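March 26, 2018
Two-arm cell, insertion fixture. Entry by R. Yatsenko

Left arm stopped hard on run 16 this morning. Protective stop, joint torque over limit, gripper still closed. Yaryna was at the desk and hit the e-stop as well, so both arms went down. No contact with the other arm and nobody inside the line.

Log shows the marker pose for the left pillar jumped 6 mm toward the arm between two updates. The planner took the new value as good and the fingers came down on top of the pillar instead of beside it. The pillar held. The left finger block has a small dent on the inside corner, and the linkage has some play that I don't remember from last week.

Checked so far:
- Camera mount tight, no sign it was bumped.
- Calibration against the table sheet repeated twice, same answer both times.
- Replayed the recorded poses for runs 1 to 16. The jump shows only on 16, and only on that one marker.
- Gripper cable. Zakhar thought it might swing across the marker when the wrist tilts. I jogged through the approach by hand at low speed and couldn't get it to happen, but at full speed it could be different. Still open.

What bothers me more is that the filter let it through. Edivaldo found that the jump limit was commented out in the Gulley branch while he was debugging in the winter and it got merged that way. Put back at 2 mm. Anything above that now pauses the arm and asks for a person to confirm.

Also, the torque limit on the left arm was set higher than on the right. No note on who changed it or when. Both are now at the lower value. Larysa wants these settings under version control along with the rest of the Monda files and I agree.

Restart was by the sheet: gripper opened by hand, arm backed straight up, homed one arm at a time. Error 122 came up once on the left controller during homing and cleared after a power cycle. Wrote to Głowacki to ask what it means. 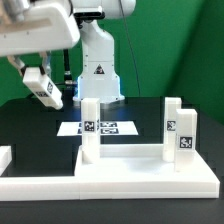 Until he answers, the left arm runs at reduced speed only and somebody stays at the e-stop. Zakhar will tie the cable back along the forearm before the next run. Spare finger blocks are in the Fleller drawer, second from the top. If the play in the linkage is still there with a new block on, leave the arm off and call me.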